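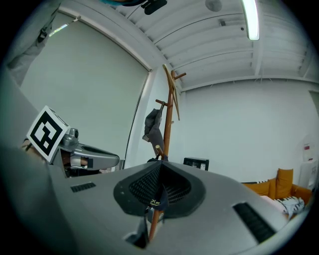 A reader of our build blog wrote in last month to say that teaching a gripper to hang things up at home is a daft place to start, and that we ought to have gone for boxes on a belt like everybody else. Fair enough, and I did laugh! But I've got a hallway full of coats and no belts at all, so the coat rack won.

Hand-held gripper build from the Nesov shared workshop opens to home makers

13/11/2025. For immediate release

Hello from Nesov. I'm writing this one myself as our usual press release template makes everything sound like a bank. We're a shared workshop with benches, a kettle and rather a lot of half-finished machines, and today we're putting out the full plans for Wiretti, our hand-held gripper for people who want to teach a robot arm household jobs without owning a robot arm yet.

The idea is simple enough. You hold the gripper yourself, you do the job, and the cameras and markers keep track of where the fingers went and what they were up to. Later on you feed all of that to an arm. I've been hanging things on pegs and taking them down again since February, and I now have strong views on pegs. Short ones are a pain. Anything floppy is worse, and a stiff hanger that swings about just as you close the fingers is enough to make you go and put the kettle on.

Most of the work so far has gone on with a wooden coat rack in the bright room with the orange sofa, the one with the big white blind. It's a good place to practise. The pegs come off the pole at different heights and point different ways, so you can't get lazy and repeat the same move all afternoon (believe me, I tried). We've logged 631 goes at it up to now, good and bad, and all of them go out with the plans. I wanted to bin the bad ones and was talked out of it, quite rightly, as they've been the most useful part when we're working out why an arm misses.

What's in the release

You get the drawings for the gripper body, the wiring notes, the marker sheets ready to print and the software we call Moulin, which lines up the camera footage with the finger movements. Moulin used to take all night on my old laptop. It's now done in 15 minutes for a normal session, and I can't tell you how much nicer that makes a weekend build.

Please print the markers on matt paper. I used glossy for the first lot and spent two evenings blaming the code. Stick them down flat too, with no bubbles, and don't trim the white border off to make them look neater. The border matters. And leave some slack in your cables before you tie them down, or you'll feel it in your wrist.

Can you build it at home?

Yes, if you've got a printer, a soldering iron and a bit of patience with small screws. My own first one was put together on the kitchen table. The parts come to 400 pounds if you're buying everything new, and less if you've a drawer of odds and ends like most of us have. If you'd sooner have somebody next to you for the fiddly bits, come and use a bench here. The finger housings are the slow part, so start those printing before you do anything else.

We've also made up 100 kits with our friends at Hallix, who cut and bagged the parts and were very good about me changing the screw lengths twice. The kits have everything apart from the glue and the computer. They're sold at cost, one to a household to begin with, and workshops and clubs can ask for more once the first lot has gone.

What comes next

I'd like to get on to drawers, and then laundry, which frightens me a bit. The version of the fingers we're using now is fine with cloth and so-so with anything thin and flat. A softer pair of tips is on the bench and I'll post the drawings when I'm happy with them. If you build your own tips before I finish mine, send them in and I'll try them out on the coat rack!

Getting hold of us

Plans, software and the kit order form are on the Nesov workshop page under Wiretti. Press people are very welcome to visit and have a go with the gripper. Send a message through the workshop page first so there's a charged battery waiting for you.

Ends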